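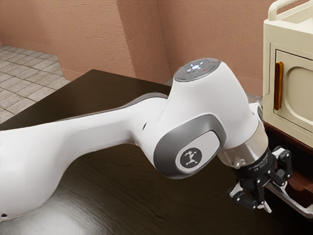 Figure 2. Robotic arm and cream-colored cabinet, computer rendering. Credit: Miloslav Doležal.

4. What the beet powder trials can and cannot show

4.1 The claim as it is sold

Beet powder reaches the shopper with a simple promise: a scoop in water each morning will bring blood pressure down. The two products we looked at most closely, Drorik and Sinaga, both print a version of it on the label. Drorik says its powder "supports healthy pressure." Sinaga goes further and tells the buyer to expect a change "within weeks," with a small footnote pointing to a trial that was run on juice and not on powder.

We don't dispute that beets contain nitrate, or that the body can turn nitrate into something that relaxes blood vessels. That part of the story is old and fairly well supported. Our doubt is about the next step, in which a short-lived effect measured under close watch becomes a daily benefit for anyone who owns a blender. Most of the papers we read cover that step in one sentence, usually the last one before the references.

Dose is the first problem. The Katov trial gave its subjects a drink with a stated 400 mg of nitrate. A shopper who follows the directions on a tub of Drorik has no way of knowing how close that comes, since the label gives the weight of the powder and says nothing of the nitrate in it. Beets differ a great deal by field, season and storage, and drying adds its own losses. The papers treat "beet powder" as if it were one thing. It's closer to a family of things that happen to be the same color.

4.2 Who was tested

The Katov trial enrolled 141 adults, the Kondow trial 413. The second number is often quoted as if size alone settled the matter. The Kondow subjects, however, were drawn from people already enrolled in a diet class, and both arms went on attending that class during the trial. They were told to cut salt. They were told to walk more. Pressure fell in the beet arm and it fell in the comparison arm, and the gap between the two was small enough that the authors moved it to a supplement table.

The Katov trial was better controlled but shorter, and its subjects were young. None had high blood pressure at the start. A drop in a healthy person of that age tells us little about an older person on two kinds of tablets, who is exactly the person the labels seem to be talking to. The authors say as much in their limits section, and we give them credit for it. The companies that cite them don't repeat it.

Blinding deserves a word too. Beet powder tastes of dirt and sugar, and it can turn urine pink. Katov used a comparison drink with the nitrate taken out, and this is the right way to do it. Kondow used a berry drink. We find it hard to believe that many subjects in that trial failed to guess which group they were in, and the authors didn't ask them.

4.3 When the readings were taken

Both trials took pressure a few hours after the morning drink, when any effect of nitrate ought to be near its peak. Katov alone took a second reading the next day, before that morning's serving, and by then the difference between groups had nearly gone. This may be the most useful result in either paper. It appears in one line of one table and isn't mentioned in the abstract.

A reader could answer that people are meant to take the powder every day, so a daily dip still counts for something. Perhaps it does. But nobody has shown that a dip lasting part of a morning protects the heart — the trials didn't run long enough to ask — and we see no reason to assume it while the question stays open. Home readings would help. The Kondow group collected them through November and then left them out, with a note that the cuffs "gave mixed values." We asked for those values on 24th December and have had no reply at the time of writing.

4.4 What a fair test would need

A trial able to back the label would have to use the powder as sold, with the nitrate measured batch by batch. It would have to include people with raised pressure, record what tablets they take, and follow them for a year at least. By our estimate it would take 4,000 subjects to say anything useful about strokes or heart attacks. We understand why a company selling tubs of powder might not want to pay for that. It's less clear why reviewers keep letting the missing trial pass as a detail.

We also think any such trial should include a plain vegetable arm. Spinach, arugula and lettuce all carry nitrate and cost less per serving than either product. If a bowl of salad does as well, the case for the powder is one of convenience, and it should be sold on that basis. Neither trial we reviewed made the comparison. One of the Katov authors raised it in a published reply and then dropped it.

Harm hasn't been looked at with much care either. Beets are high in oxalate, which matters to people who have had certain kidney stones, and a daily scoop is a different habit from beets with dinner now and then. Kondow listed stomach upset and nothing else. Whether the staff asked about anything else we can't tell from the paper.

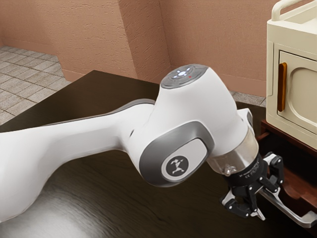
4.5 Limits of our own reading

We read only papers in English and looked at two products in a crowded market, so there may be a better powder or a better trial that we missed. We didn't test either powder in a lab. Our estimate of trial size depends on a guess about how often heart attacks would occur in the comparison group, and a different guess would move it. Two of us eat beets often and like them.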